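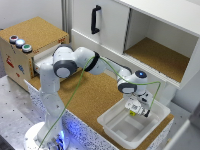

Home Workshop Storage Guides Contact

How to Sort and Label Small Parts in Plastic Bins

By the Rosenthal workshop page, Thursday, May 12, 2022

Small parts are easy to buy and difficult to find again. When we moved our shelves to the new room in Rosenthal, I had the task of making a system for the caps, plugs, spacers, clips and all the other little pieces which everyone uses and which live in the wrong box. I made it two times. The first system was too detailed and people stopped following it after one month. The second one is still in use, and I describe it in this guide.

You need plastic bins of one or two sizes, a shelf on which they stand without being stacked, white labels, a permanent marker and a list. The list can be on paper. We started with a school notebook and only later typed it into Pluditero, which prints labels too.

Step 1. Take everything out

Choose one free afternoon and a big table. Put down an old bed sheet with a light color, so that a small dark washer can be seen on it. Empty the old boxes on the sheet one after another, and do not mix two boxes before you have looked through the first one. Old boxes often contain a piece of paper with a size or the name of the shop. Keep this paper with the parts until the label is written.

Broken parts go away the same day. If you are not sure what a part is for, put it in a bag marked "unknown" and write the date on the bag. We look into this bag every May. What was not needed in one year, we give away.

Step 2. Make groups by use

In my first system I sorted by material: all the plastic in one place, all the brass in another place. It looked very clean on the shelf. But a person who repairs a chair is looking for a chair foot, and he does not want to think first if the foot is rubber or nylon. So now the groups are like this:

- things that close a hole (caps, plugs, covers)
- things that hold two pieces together (screws, clips, pins)
- things that keep a distance (spacers, washers, feet)
- things for cable and hose
- the rest

The last group will be too big in the beginning. Leave it so for some weeks. You will see yourself which parts people ask for, and then you can make a new group for them.

Step 3. Choose the bins

I prefer bins through which some light passes. You do not have to see each part clearly, it is enough to see if the bin is full or nearly empty. The sides should be high enough that the parts stay inside when you pull the bin from the shelf with one hand. Ours are from Skurnora and they have a rounded inside corner, so the last small pieces can be taken out with a finger. In a sharp corner they stay forever.

Do not fill a bin more than to two thirds. A full bin spills, and also the hand cannot go in to search.

For very small parts, put a second little box inside the bin. A box of 60 mm width fits two times next to each other in our small bins. Measure yours before you order, and measure at the bottom, where the bin is narrower than at the top.

Step 4. Give numbers

Each bin gets a number, and the number says where the bin lives. Bin 404 is on shelf 4, fourth place from the left. If somebody finds this bin on a table in the evening, he can put it back without asking. The parts have their own numbers in the list, and these do not change if the part moves to another bin. For example, part 2530 is a round cap for metal tube. It was first in bin 395 and now it lives in bin 404. In the list I changed only one line.

Please do not write the part number on the bin in large figures. We did this in the beginning and people mixed up the two numbers every day. The bin number is large and black. The name of the part is below it, in normal words, and the part number is small in the corner.

Write the names as people say them. "Chair foot, round" is better than the name from the catalog. If two names are used in your group, put both.

Step 5. Attach the labels

Clean the front of the bin with a little alcohol on a cloth and let it dry. Press the label from the middle to the sides. Paper labels hold well for one or two years, then the corners come up. I put a strip of clear tape over them, a bit longer than the label on both ends.

The label comes on the front side only. A label on the lid is of no use, because lids wander from one bin to another - we have taken away all lids except for the rubber parts, which do not like dust. 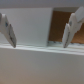 Odette Lecomte wrote to me after the first version of this guide and disagreed on the lids. In her opinion open bins are fine in a room where one works every day, but in a cellar or a garage each bin should be closed, and the lid should carry the same number as the bin, written on the inside. She also said that she puts one sample of the part on the front with tape, so children and visitors can find it without reading.

I have since tried the sample on the front, and it works well for flat things. With heavier parts the tape gives up.

Step 6. Put the bins on the shelf

What is used most should stand between the hip and the shoulder. Heavy parts go down, light and rare ones go up. Our shelf is a Jarnberg with a small edge at the front, which stops the bins from sliding. If your shelf is flat, you can screw a thin wooden strip along it.

Leave one free place on every shelf. Without it, one new bin means that you must move and renumber all the others to the right of it.

Step 7. Keep it in order

Small parts come back from work in pockets and in cups. For this we have one "return" bin next to the door. Everybody may throw parts in it, and on Friday one person sorts it. When the return bin is full before Friday, sort it earlier.

If a bin is almost empty, turn it with the label to the wall. The person who orders new parts walks along the shelf and sees directly which ones are turned. Write the new order in the list with pencil, and with pen when the parts have arrived.

Change the old labels in one go, on a quiet day, and check the list at the same time.

Contact: use the form on the Contact page | © 2022 Rosenthal workshop page | Back to top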